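2021-03-28, bench notes, glue trials

Opened the second tin of the Kuusisto hide glue. The label says it holds for life once cured. I'll believe that when one of my joints gets through a July in the back shed. The Dremelen people say the same about theirs, and their sample let go along the whole edge after 14 days under the clamp weight. They blamed my surface prep. Maybe. I planed both faces the same way I did for the others.

Batch 3111 is the one to watch. Colour is darker than the last lot and it smells stronger, which the Fasen catalogue calls "a sign of purity". Sounds like something you write when the colour has come out wrong. Soaked it overnight in cold water, then warmed it slowly. It strung off the brush all right, but it gelled quicker than I'd like.
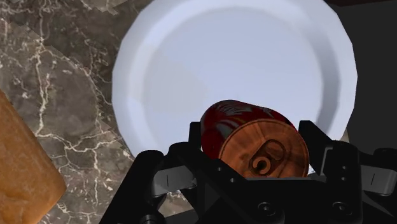
Glued up two lap joints and two butt joints, all in offcuts of the same maple. Left the clamps snug, no more. Somebody has written "tighter is better" on the shelf card and I've crossed it out again. Squeeze all the glue out and you're testing bare wood.

The Heltatel moisture meter reads differently every time I turn it end for end, so I'm not writing its numbers down. Whoever borrows it next, check it against a weighed offcut first.

Still to do: label the clamps, find the small glue pot, order plain granules from anyone who doesn't promise a lifetime.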